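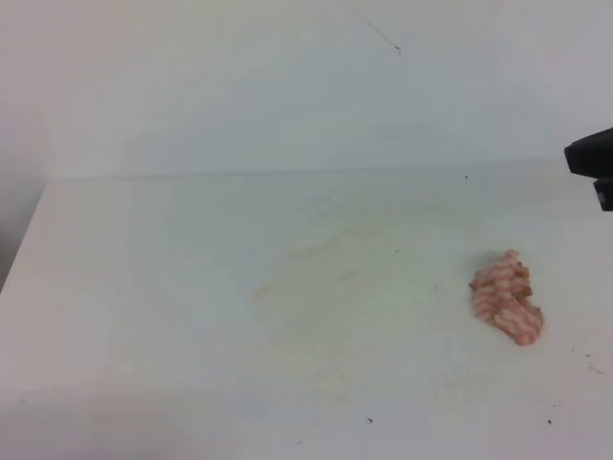
What's the best way to lift an old mark off a white tabletop?

Start with warm water and a soft cloth, and give it more time than you think it needs. That's the advice of Diệp Mạch, who looks after the tables at Clodstead, a shared craft studio with 234 members and a great deal of spilled tea.

"People go straight for the scrubbing pad," she says. "I love the energy! But you'll dull the surface, and then every new spill shows up twice as well."

Her own method is wonderfully low-key. She lays a damp cloth over the mark, leaves it for three minutes – she sings to fill in the time – then wipes from the outside edge in towards the middle. Yellowish patches get a little bicarb paste in her favourite colour of bowl, green.

A pink-red and white cloth with wavy stripes is the sort of thing she likes on a pale table. "You can't lose it, and it cheers you up," she says. "Plain white rags vanish on me."

She's just as keen on what comes after. Cloths get rinsed, wrung and hung over the rail by the sink, and the table is left bare until it's dry. By January she hopes to have every table at Clodstead done, including the long one by the kiln, where somebody once glazed straight onto the top. "I'm looking forward to that one," she says.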